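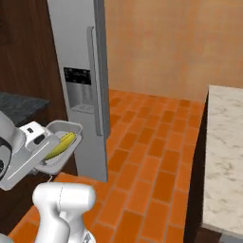

List: Drakgate Home Repairs
Subject: Re: Cupboard doors dropping, and is it worth repainting?
Date: March 28, 2020

> We moved in last May and the kitchen doors were already a bit
> out of line. Now two of the wall units catch on each other when
> you open them and one of the base unit doors scrapes. I was going
> to paint the lot and change the handles while I'm at it. A kitchen
> firm quoted us 981 for new doors all round, which we don't have.
> Is there any point painting doors that don't hang straight? And
> can I put different handles on without ending up with extra holes?
> The doors are a dark wrapped finish, not real wood as far as I can
> tell. Hinges are stamped Skallov.

Yes, paint them, but get them hanging straight first. I did ours over two winters, so some of this is from getting it wrong the first time.

Handles

Measure from the centre of one screw hole to the centre of the other. That's the figure the shops go by, and the overall length of the bar tells you nothing. Ours were an odd size and I had a choice of three handles in the whole Druvoto catalogue, all ugly. If you want something a different size you'll have to fill at least one hole on each door, and on a wrapped finish filler shows unless you paint over it. As you're painting, that's not a problem. Use a two-part filler, leave it overnight and sand it flush. The ordinary stuff from a tube shrinks and you get a dimple.

Long bars are easier to live with than knobs. They do hide the old holes sometimes, if the new feet land in the right place. Fit them upright on the opening side and check that the pair on neighbouring doors leave room for your knuckles. 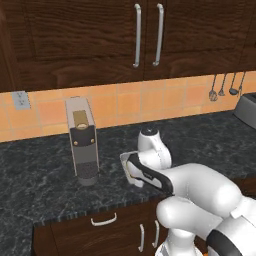 Dark wood-grain wall cabinets with upright bar handles, orange and peach tiles behind.

Drill from the front, with a scrap of wood clamped tight to the back so it doesn't break out. Make a template out of card or thin ply and use it for every door. I measured each one separately and you can tell. Check your screws too. The ones in the packet are usually made for a standard door and if yours is thicker they won't reach.
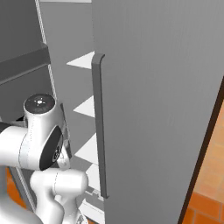 Hinges

Skallov stopped making that pattern a long time ago but the cup is the usual size, so most modern hinges drop straight in. The plate on the cabinet side may not match, so buy hinge and plate together. I paid 36 for a bag from Kárason, enough for the whole kitchen with a few left over. Before you buy anything, though, try the adjusting screws. There are two you care about. The one nearest the door moves it left and right, and the one further back moves it in and out. Up and down is done by slackening the plate. Go a quarter turn at a time, and do the top hinge first.

If the screws just spin, the chipboard has gone. Pack the hole with a matchstick and wood glue, let it dry, cut it flush and put the screw back in. Ours have held since. For a door that has dropped badly, move the plate up a little and drill fresh.

Painting

Take the doors off and number them on masking tape inside the hinge cup, where the paint won't go. Wash with sugar soap, rinse, and key the surface with a fine pad. Wrapped doors need an adhesion primer. I skipped it on the first two and the paint came off with a fingernail. If the wrap is lifting at the edges, glue it down or strip it completely before you start. Two thin coats with a foam roller, and don't put the handles back for a week.

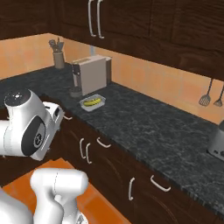 Base units under a dark granite worktop.

If you have a dark worktop, hold the colour card against it in daylight before you buy. We went for a grey that looked blue once it was up.

Cost

All in, with paint, primer, handles and hinges, we spent almost 385. Handles were more than half of that. You could do it for a good deal less if you keep the ones you have and clean them up.

The scraping door on the base unit may be the floor and not the door. Put a level along the plinth. If the unit has sunk at one end, wind the leg back up before touching any hinges, otherwise you'll be setting them all again.

I've still got the leftover hinges if they turn out to be any use to you. You'd only have to pay the postage.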